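Putting the small tree away
2/15/24

The little tree finally came off the side table this week. It had been up since November, so it was well overdue. Divya asked twice whether it was staying until Easter.

I bought it two years ago from Rankin, the garden and hardware place by the station, and paid £9 for it. It's a tabletop one with a round base, and it goes on the patterned white cloth that used to be my aunt's. The full-sized tree went to Murali when we moved, as there's no room for it in this flat.

Decorating it doesn't take long. I keep everything in a green plastic basket with holes in the sides, and I put that next to the tree so I'm not walking back and forth to the cupboard. The wire with the white balls goes on first. I start on the left, bring it across the front and let the end drop towards the base.
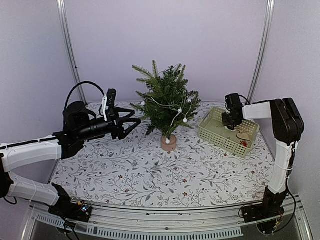
The red bits go on after that, and I don't use all of them. Last year I did and it looked crowded. If the wire slides down, tuck it behind one of the stiffer sprigs and it will usually stay.

Taking it down is the same job backwards, only slower. Pull the wire from the bottom end or it catches in the needles. I wind mine round a piece of card and hold it with a rubber band. The first year I dropped it into the basket loose and spent most of an evening getting the knots out.

The tree itself goes in a carrier bag, upright, on top of the wardrobe. I used to lay it on its side but the branches came out flat and took days to recover. The cloth has been through the wash at 60 and the candle wax has mostly gone. There's still a faint mark near one corner, which I'll have another go at with brown paper and the iron.

Lakshmi wants to borrow the basket for her seed packets until the autumn. I've said yes, but I need it back by November.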